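2025-09-25

# Wrapping Small Goods on a Shared Packing Table

## 1. Background

The Cavstead parcel desk sends out small breakable items in reused boxes. Wrapping is the slowest step. The desk went through 3,000 sheets of bubble wrap between June and the start of term, and many sheets were larger than the item needed. This report looks at how the sheet, the tape and the hand tools are laid out on the table, and at what can be changed without buying new furniture.

## 2. Materials

- Clear bubble wrap, pre-cut sheets, two sizes
- Clear tape in a desktop dispenser
- Flurkine ceramic cups, no handles
- Drostar glass jars with metal lids
- Wire-mesh baskets for pens and measuring sticks

The boxes were all of one type. Box size was not a variable.

## 3. Table layout

The earlier layout kept the tape on a side shelf. Each wrap then needed a turn away from the table while the free edge of the sheet was held down, and the wrap often opened again before the tape reached it. In the revised layout the tape dispenser stays on the table, past the sheet, and the center is kept for wrapping. Pens and measuring tools go in mesh baskets on the walls. 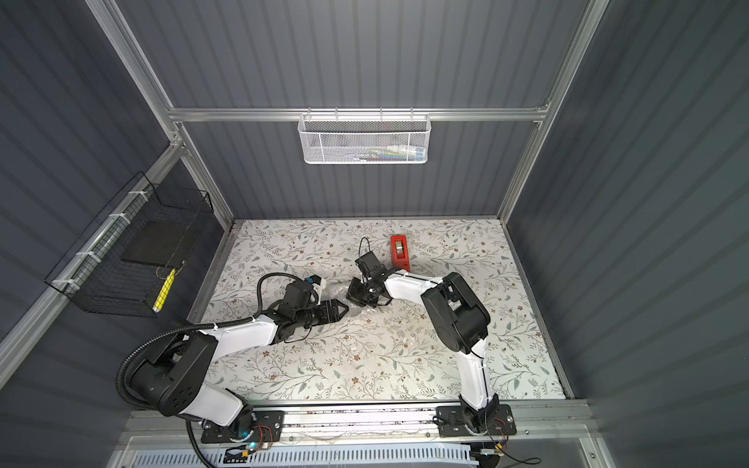
Lei asked whether the tape should sit even closer, next to the sheet itself, and pointed out that a left-handed packer would want it on the other side. Both points were taken up in the second round. Moving the dispenser closer caused the sheet to catch on the cutting teeth, so the distance was left as it was. The side was made a free choice for each packer.

## 4. Procedure

1. Lay the sheet with the bubbles facing up.
2. Place the item one hand width from the near edge.
3. Fold the near edge over and roll away from the body.
4. Tuck both ends before the last half turn.
5. Tape the seam once, across the middle.

Cups were wrapped first, then jars. A wrap was rejected if any part of the item showed or if the seam lifted when the parcel was turned over.

## 5. Results

In the first round, 13 wraps were rejected. In the second round, with the revised layout, 6 were rejected. Most of the remaining faults were on jars, where the lid end was left with a single layer. Tucking the lid end first fixed this in the trials where it was tried, but it was not tested on the cups.

Sheets that had already been used once were harder to roll. They held their old creases and the seam did not lie flat. Pressing them out by hand before use helped a little.

## 6. Limits

Two packers did all of the wrapping, and both had practice by the second round. Some of the drop in rejects may come from that. Wrapping time was not recorded. The small sheet size ran out before the last jars, which were wrapped in large sheets folded in half.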